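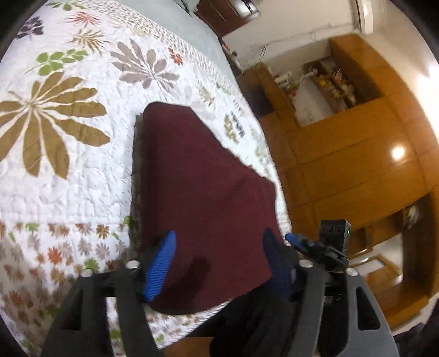
Top sheet: yes or no?

rollard_refugee
Settle something for my household. I grew up with a fitted sheet, a flat sheet, then blankets. My husband grew up with a fitted sheet and a comforter and considers the flat sheet a kind of trap. We've been married 3 years and every morning the flat sheet is in a ball by his feet. He says it got there on its own.

S_Awan
Your husband is right and I'd like to shake his hand. I worked the linen room at a hotel for six winters and I have folded enough flat sheets to cover Delaware. I don't own one.

tararbythesea
So how often do you wash the comforter, Saqib?

S_Awan
It has a cover. The cover gets washed.

tararbythesea
That wasn't the question, but I think I have my answer.

Razia D.
Top sheet, always, tucked at the bottom with proper corners. My aunt in Narkard could make a bed so tight you had to be mailed into it. In August you sleep under the sheet alone. What do the comforter people do in August? Lie there and sweat on principle?

mengal72
We stick one leg out. The leg is the thermostat. Worked fine for centuries.

rollard_refugee
He does the leg thing too. The leg is usually on my side.

shamim_l
Two separate covers, one each. We switched in December after a fight I won't describe and I haven't been cold since. The bed looks like two people camping next to each other by accident, but the door closes.

Razia D.
I'd sooner get divorced.

shamim_l
Cheaper than divorced. Mine was $40 on clearance.

S_Awan
Seconding Shamim. Also if you must use a flat sheet, get one that's big enough. Most of the ones that "end up in a ball" were too short to tuck in the first place. Measure the mattress depth, including that foam topper everybody forgets they bought.

mengal72
Thread count? The one my mother-in-law gave us says 172 and feels like a road map.

tararbythesea
Wash it a few more times, skip the softener. Or hand it back at Christmas.

Razia D.
Saqib, I disagree about size. Mine are the ordinary size and they stay put. It's the corners. People shove the end under and call it tucked.

S_Awan
Razia, I did corners for a living. A short sheet with lovely corners is still a short sheet.

rollard_refugee
Update: bought a bigger one and did the corners. Held until 4 a.m. He says it's a conspiracy. I've ordered the second comforter.

Contact the moderators | Copyright Cillolach Home Forums | Back to top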